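Shewit Degefa keeps the equipment list for the home tasks group at Besville, and she says the first version of it was wrong in almost every line. She had budgeted for one hand-held gripper per person. Folding takes two.

"I had priced it like buying staplers," she said. "One each, a few spares, done."

The group records people doing bedroom chores with grippers so that robot arms can be trained on the same motions later. Laundry is the largest part of the plan for next year, and Degefa has until October to send in her numbers.

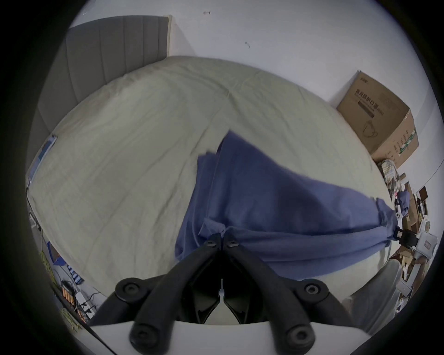 Jaws were the first item she moved up the list. The supplier, Peto, sells the body and the front end separately, and she now orders them that way. A crumpled blue cloth on a bed gets pinched by its lower edge, and the load goes through the tips and the bolted pivots behind them. "The body can last for years," Degefa said. "The joints are what I reorder." Her draft has 22 spare front ends at $869 for the lot, with shipping.

Gemechu Moges, who runs the recording sessions, asked for less hardware than she expected. He wanted paid hours for setting up rooms. He also wanted a label on every unit, written by hand if need be, so that a fault can be traced to one gripper.

"If two of them get swapped and one has a bad jaw, I lose the afternoon," Moges said. "A label costs nothing."

They disagreed about the bedding. Degefa had put in for plain gray sheets, all the same. Moges talked her out of it and she cut the line to a small allowance for whatever is on sale.

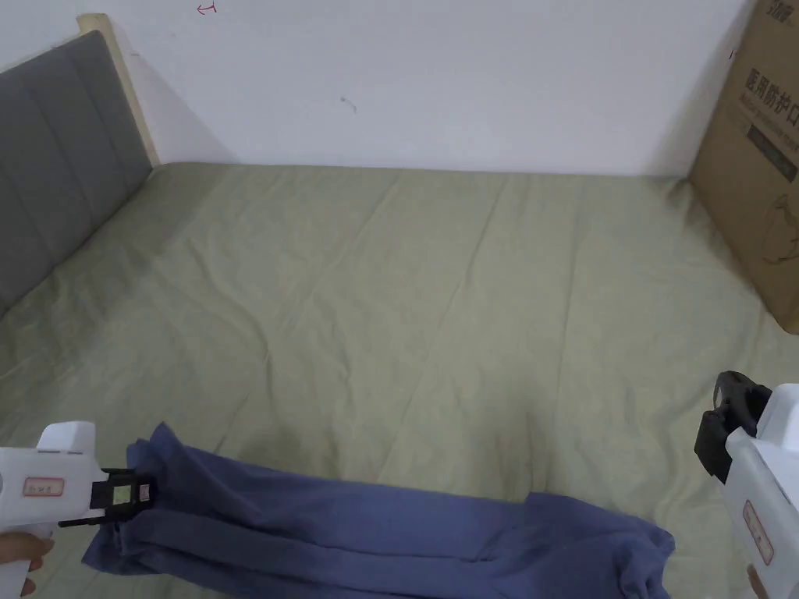

Page 8

Working in pairs changes the sums in other ways. With one jaw clamped on the gathered end of a blue garment and the other still open over the sheet, both units are tied up for the whole task, even when only one is holding cloth. Degefa budgets chargers, cases and repairs by the pair now.

She got a second quote from Demissie, which came in at $862 for the same spare parts but with a longer wait. She stayed with Peto. Robot arms are on a separate sheet, under the Jeston project, and she does not expect to buy any before the recording work is finished.

Asked what she would tell another group starting out, she said to borrow two grippers for a week before ordering. Moges said to buy the spare jaws first.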